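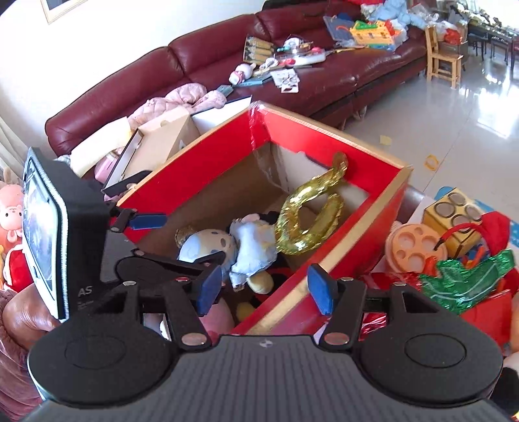 # Clearing the Big Room at Culldale

Welcome to the gallery, and thank you for stopping by! If you've followed these pages for a while you'll know that the big room at Culldale is where everything in our family ends up sooner or later. Party things, winter things, parcels that arrived in April and got opened and then sort of settled in. We put off the sorting for seven months (a personal best, I think) and finally made a start one morning with a pot of tea and every intention of being finished by lunch. We weren't, of course, but we did get a good way along, and I've written up a few notes for the aunties who asked.

**The red box**

The cardboard box with the bright red outside has become the soft toy box, at least for now. It's plain brown inside and has a bit of clear tape over the far corner. My favourite of the lot is the light-blue doll with the round face and the gold trim on its head, a bit like a crown, and there's a pink plush in there too, and a black-and-red one, and a yellow foot belonging to somebody further down the pile. The children have named the blue one Mushi, and Mushi is staying, so please don't write to me offering a good home!

**The number six**

Gold foil, rather crinkled, and it has lost a fair bit of its puff, but I can't bring myself to throw out a birthday balloon while it still looks like a number. It's leaning in the red box with the toys for company. If anybody has a six coming up in the family, do let me know and we'll see whether it takes a top-up.

**The pale-pink puffer**

This is the quilted one, bundled up on the seat. I do love the colour. It's going into the Bondemell bag with the other coats (that's the cupboard-under-the-stairs bag, for those who haven't had the tour), and it can come out again when the mornings turn nippy.

**The white boxes**

There's a white cardboard one with its flaps open, and the flat one with the black edge leaning up against it. I've learned to flatten boxes on the day I empty them, or at any rate I've learned that I should. The sturdy ones go out to the shed on the Trimik shelves, which hold 60 kilos each and have never once complained.

**The sofa**

And then the grand old thing itself, dark-red leather with the tufted back, curving from one side of the room to the other. You can see how the seat fills up! It's such a generous length that everyone puts down "just one thing", and before long you're having your cuppa standing at the kitchen bench. The plan is to work along it from the left, a cushion at a time, and to give the leather a good wipe as we go.

More in June, once we've reached the corner.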